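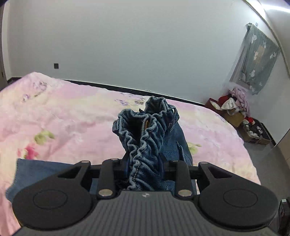

Robotic laundry folding is the use of machines to fold clothes and household linen. Towels are considered the easy case. Denim is harder: the cloth is stiff, and gathered waistbands or cuffs pull the garment out of its flat shape. In a comparison made at Vemdale, a folding program called Senida completed 1698 of 2563 attempts, most of them with towels and T-shirts.

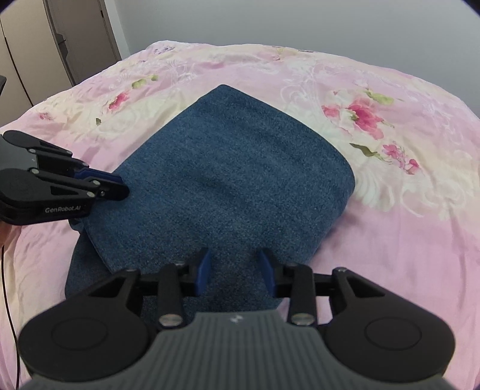
Folded denim on a bed cover, with two grippers.

Soft surfaces such as beds remain a problem, as the fingers may take the cover together with the garment. A person still folds a pair of jeans much faster than Senida, which needs up to 12 minutes.
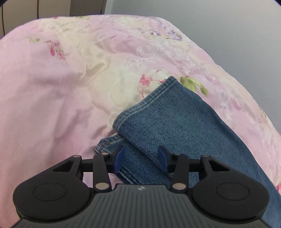
Nhi Bùi has objected that speed is the wrong measure, and that a slow machine is useful if it can work at night without help. No system sold for homes does this yet.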